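**Review: Wudora remote teaching kit (two arms, leader handles)**

I've been driving this thing for long enough now that I have opinions. The Wudora kit is for showing a pair of robot arms a job by remote control: you hold two handles, the arms copy you, and the whole run gets saved as a demo for training later. My test job was clearing up after a meal, with one gripper holding a bag and the other picking.
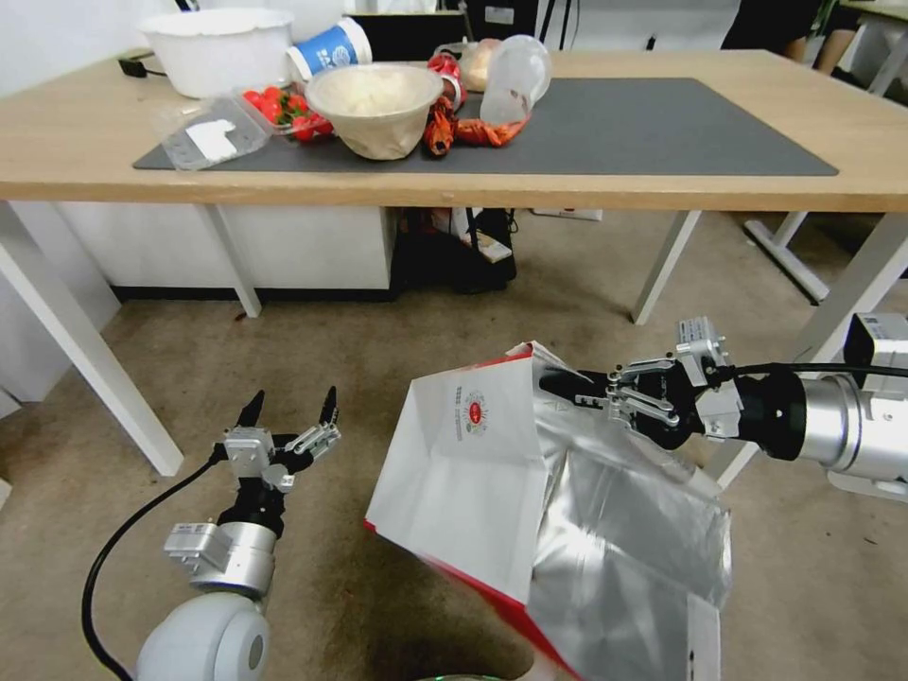
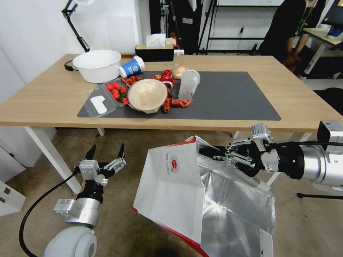
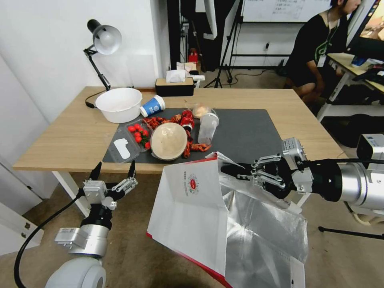
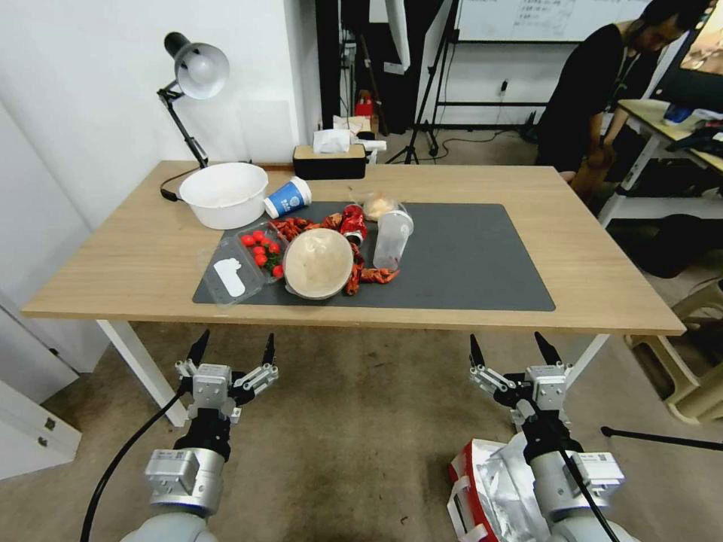
*Meal cleanup with the Wudora, dark mat on the table, basin at the back.*

Let's start with the good part — the handles. They're light, the squeeze feels natural, and I stopped thinking about my wrists pretty early on. I came from the old Drasness rig, where every session ended with me shaking out my hands, so this was a treat!

Holding a foil-lined paper bag by its top edge is a mean little task. Pinch too high and it slips, reach too far and you drag it into the table leg. You get no force feedback at all, so you learn to go by eye (and by the motor noise, which I came to like). Crayfish shells are worse. They're small, they're curved, and they love to roll off a fingertip.

I saved 129 demos and threw out almost 70 of them, mostly my own fumbling. The delete button sits right next to save, and yes, I lost a good one that way. Please move it, Wudora.

Setup took me 2 evenings. The manual skips the part where you match the left handle to the left arm, so mine started out swapped, which was a pretty funny first minute. The Utance software that comes with it is plain but quick, and playback is great for spotting where you hesitated.

At $717 for the handles and software (arms not included) I'd buy it again. Four stars out of five. If they add some kind of buzz when the fingers close on something, I'll happily make it five.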